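3.2 Material und Ausgangszustand der Sortieraufgabe

Gegenstand der Untersuchung ist das Sortieren gemischter Klemmbausteine, wie es in Haushalten, Kindertageseinrichtungen und Spieliotheken regelmäßig anfällt. In der Literatur zum häuslichen Ordnen wird diese Tätigkeit meist unter dem allgemeinen Begriff des Aufräumens geführt. Die vorliegende Arbeit behandelt sie gesondert, da dem Sortieren eine Entscheidung über das Ordnungskriterium vorausgeht, die beim bloßen Wegräumen entfällt (vgl. Abschnitt 2.1).

Der Gesamtbestand umfasst 1.593 Teile. Er wurde aus drei Haushaltsbeständen zusammengeführt und vor der Erhebung weder nach Farbe noch nach Bauart vorsortiert. Für jeden Durchgang wurden daraus 300 Teile entnommen und auf einer Tischplatte ausgeschüttet. Die Entnahme erfolgte mit einem Schöpfgefäß aus der durchmischten Kiste; überzählige Teile wurden zurückgelegt. An der Erhebung nahmen 20 erwachsene Personen teil, die jeweils vier Durchgänge absolvierten, sodass insgesamt 80 Durchgänge in die Auswertung eingehen. Die Aufsicht führten abwechselnd Jacqueline Caron und Efe Ogundipe.
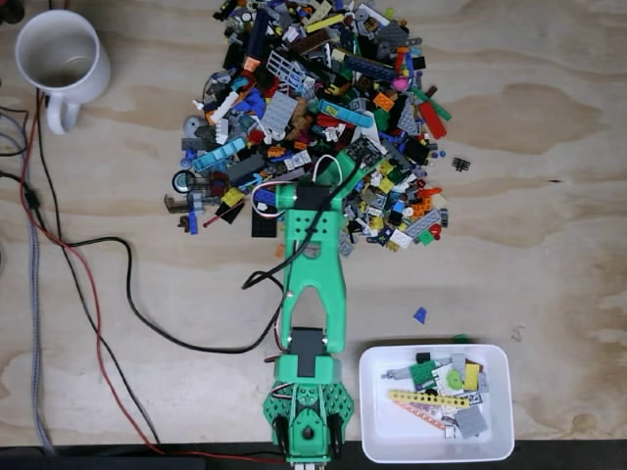

Abbildung 4: Ungeordnetes Gemenge aus LEGO-Teilen auf einer hellen Sperrholzplatte.

Die Wahl des Ordnungskriteriums blieb den Teilnehmenden überlassen. Vorgegeben war lediglich, dass am Ende kein Teil ohne Zuordnung auf dem Tisch verbleiben durfte. Zur Verfügung standen acht flache Schalen gleicher Größe, deren Anordnung frei gewählt werden konnte. Als naheliegendes erstes Kriterium erwies sich in den Vorgesprächen die Farbe. Dem steht die Zusammensetzung solcher Gemenge entgegen: In Abbildung 4 liegen neben Rot, Orange und Gelb zwei Blautöne, helles und dunkles Grau sowie mehrere Grüntöne, und die Farbgruppen verteilen sich über Bausteine, Platten, Fliesen, Technic-Balken und kleine Verbinder. Wer konsequent nach Farbe trennt, erhält demnach mehr Gruppen, als Schalen vorhanden sind, und muss benachbarte Töne zusammenfassen. Die Abgrenzung zwischen Hell- und Dunkelgrau wurde in den Vorgesprächen mehrfach als strittig bezeichnet.

Für die Kodierung wurde jedes Teil einer von fünf Formklassen zugewiesen: Bausteine, flache Elemente, Technic-Elemente, Räder und drehbare Teile sowie Sonderteile. Der letzten Klasse gehören Elemente an, die sich keiner der übrigen Reihen zuordnen lassen, etwa das weiße gitterartige Teil im oberen Bereich des Haufens in Abbildung 4. Solche Teile sind für die Fragestellung von besonderem Interesse. Sie fallen innerhalb eines Gemenges rasch auf, werden jedoch häufig erst spät abgelegt, wenn die übrigen Gruppen bereits bestehen. Zusammengesteckte Teile galten als ein Element, sofern sie nicht während des Durchgangs getrennt wurden. Bei einem Rad mit eingesetzter Felge – im abgebildeten Gemenge liegt ein schwarzes mit blaugrüner Nabe – wurde die Farbe des Reifens kodiert.

Als Beginn eines Durchgangs galt die erste Berührung des Haufens, als Ende die mündliche Erklärung der teilnehmenden Person, dass die Aufgabe abgeschlossen sei. Ein Wechsel des Kriteriums wurde vermerkt, wenn mindestens zwei bereits gefüllte Schalen umgeräumt oder zusammengelegt wurden. Die einmalige Korrektur eines einzelnen Teils blieb unberücksichtigt. Die Ergebnisse sind in Abschnitt 4 getrennt nach Erst- und Folgedurchgängen dargestellt.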